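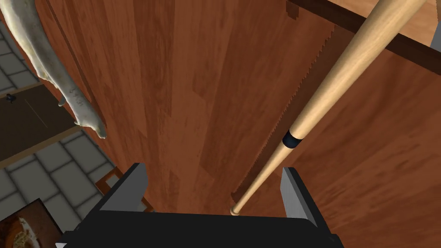 Gripper stall on the bat pick, sim bench

November 29, 2021

Writing this up before I forget the order of things. The nightly run on the Nepia scene stopped at episode 84 with the arm locked and the fingers open over the bat handle. No crash, no message in the main log, only the watchdog line saying the controller had been idle past its limit. The run was set for 100 episodes. Ataahua saw it first and left the process up so I could look at the state.

Setup

Scene is the wood-top clutter set: the bat lying over the handsaw, the bone off to the left, tile floor beyond with the picture frames and the flat brown panel on it. Wrist view. Task is to take the bat by the thin part of the handle, below the black band, lift, hold, release. Grasp planner is the Rorkville build, unchanged since May. Controller is Skallton with the new force limits that went in last week. Seed for the bad episode is 2493.

What we saw

The approach was normal up to the pre-grasp pose. The fingers opened wide, the knob end of the bat was just past the gap, and then nothing. The close command was sent (it is in the command log) and the fingers never moved. The planner kept waiting for the "closed" flag. The controller reported "holding." Each one was waiting on the other until the watchdog stepped in.

First I suspected the bat mesh. It was re-exported recently and the knob has given us bad contacts before. Loaded the mesh alone on a bare plane and dropped it from a few heights. It settles fine. Put the old mesh back in the full scene with the same seed and got the same stall. So the mesh is cleared.

Next, the saw. The blade sits close to the right finger in the view and its teeth run nearly the same way as the bat. Turned on the contact list and stepped through slowly. At the pre-grasp pose there is one contact pair between the right finger and the saw. It should not be there. The saw's collision shape is a box fitted around the entire blade, teeth and all, and the box stands well above the real surface of the blade. The finger was touching the corner of that box with clear air between it and anything you could see.

The force on that contact is small, but it is over the new limit. The controller reads it as an obstacle, goes to hold, and drops the close command. That part is working the way it was written. The trouble is that hold does not send anything back to the planner.

Repeated with the old force limits: episode finishes, bat gets lifted. Repeated with the new limits and the saw removed: finishes. New limits with the saw in: stalls every time on this seed. I am satisfied that is the cause.

Two separate faults, then

1. Collision shape on the saw is too big. Swapped it for a convex breakdown in several pieces, with the blade as a thin slab. The contact at pre-grasp is gone. Slightly slower to step but not enough to matter.

2. Hold is silent. This is the one that worries me. A false contact from a bad box is a nuisance. A real contact on the Drullthorpe cell, with the arm stopped and the planner thinking a grasp is still in progress, is a safety matter. If somebody clears the contact by hand, the hold releases and whatever is next in the queue runs. I checked this in sim by deleting the saw while the arm was stalled. The fingers closed at once, at full speed, with no new command from us. It was the old close command, still sitting in the queue. I had thought it was dropped for good. It is only dropped from the active slot and gets retried.

So the note above about hold dropping the close command is wrong in that sense. Leaving it in and correcting it here.

Actions

– Drullthorpe cell stays on the old controller until the queue fix is in. I put a tag on the enable switch and told the people on that bench. Please do not pull the tag because the sim runs look good.
– Hold must flush the queue and send a fault up to the planner. Ataahua has started on it. Restart after a hold should need a person to press reset, with the gate shut.
– Go through the other objects in the clutter set for box shapes. The bone has one, and with that side bump it will be far too big as well. Have not looked at the frames on the floor. They are out of the work area, but the arm does swing over that side on the way home.
– Add seed 2493 to the regression list, once with the old saw shape and once with the new. We want the old one to produce a proper fault from now on.
– Watchdog timeout is too long. It took 2 minutes to trip. Need to find out who set that and what for.

Later, same day

Ran the full 100 again with the new saw shape, new limits, queue fix not in yet. No stalls. That says the box was the trigger and says nothing about the second fault, which is still there.

Ataahua's first pass at the flush works when the hold comes before the close command and fails when they land in the same control step. The order of the two callbacks is not fixed. She is going to move the check into the controller loop itself, ahead of the queue read. I will write the test for the same-step case tomorrow, with the saw deleted during the hold as before.

Old saw file is kept in the scene folder with "box" added to its name. Do not use it for anything except the regression run.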